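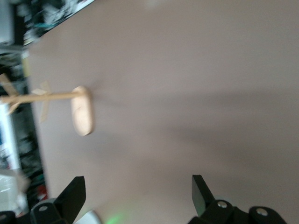 Where should a mug tree stand in a small kitchen? Close to the kettle but not beside the stove, because the steam and the grease will make the wood sticky in a few months.

I learned this slowly. When we moved to Mumudthorpe, the kitchen had only one cupboard for cups, and it was a high one. My wife could not reach the second shelf without the stool. So I bought a small wooden mug tree from the Drinari shop near the bus station. It cost 1,890 and I thought this was too much for a few sticks in a base, but I paid.

First I put it in the corner by the stove. It looked nice there, like in a magazine. In October I cleaned it and the cloth became yellow. After that I moved it next to the sink, and this was also a mistake, as the base stayed damp and got a dark ring on the underside. I sanded the ring away with fine paper, 800 first and then 2,000, and rubbed in a little oil of the kind you can also use on cutting boards. The oil needed one night to dry. The second number was maybe too fine for such a job, but I had the paper already.

Now it stands at the end of the counter, one arm's length from the kettle. I am happy with this place.

Some small things I can share from my experience.

Hang the heavy mugs low, and on opposite sides. We have two big Doolan mugs, thick ones, and when they both hung on the same side the tree went over during breakfast. One mug lost its handle. I glued it and we keep pencils in it.

Dry the mugs before you hang them. A drop of water always runs down to the peg and stays in the joint, and then the joint swells. If a peg becomes loose in the winter, when the heating is on, you can take it out, put a little wood glue in the hole, and push it back. Wipe the extra glue immediately. Leave the tree lying on its side for the night, so the weight of nothing pulls on the new joint.

My neighbor Amado Cabanatuan has a metal one from Trivico with a heavy foot. It never falls, I must admit, but the cups make a terrible noise on it at six in the morning, and his wall is also my wall. He says he does not hear it anymore. I offered to put small pieces of felt on the arms and he is still thinking about it.

I also tried to use the tree for other things. For one summer it held my daughter's bracelets and hair bands – this was very practical, and she was sad when I took it back to the kitchen. Kitchen towels do not work, they slide off. Small bags of herbs work well if you tie them with a string, up to one week, and after this they drop leaves everywhere.

Next I want to make a second tree by myself, a lower one with a wider base. I have the dowel. I still need a good drill bit for the holes, and I have not decided between beech and birch.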